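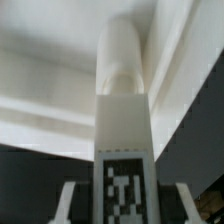
Plirnstead, 16 April 2024

Boards > Food & Viral > Grandma Chaltu tries things

plumjar: Ok has everyone seen the new one?? Chaltu Wubshet's grandson got her to try pistachio croissants and she went back for a second before he'd even finished asking what she thought. I've watched it 6 times, my coffee went cold.

wick_and_co: Cute, but I liked the bubble tea one from March way more. She was so mad at the pearls!

plumjar: The pearls one is a classic, I'll give you that 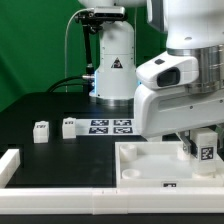 but this time she's smiling all the way through, and when she tells him her own bread is still better (it probably is) I lost it.

tobenotto: Am I the only one who thinks it's getting staged? She looks off to the side before every bite.

wick_and_co: She's looking at her husband lol. You can hear him asking for a piece.

tobenotto: Fine, maybe. I still miss the old ones with no music on them. Those were just her and a plate, and
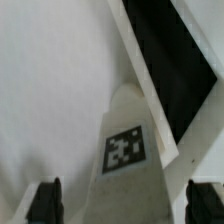

you could hear the kitchen radio going. Now there's a jingle every 3 seconds.

plumjar: ok the jingle is bad, no argument there

Last updated: Tuesday

Comments (423)

Mulugeta Habte: My mom does the same face with cake!

flasley_fan: Does anyone know which bakery it was?

crumbs: Team bubble tea.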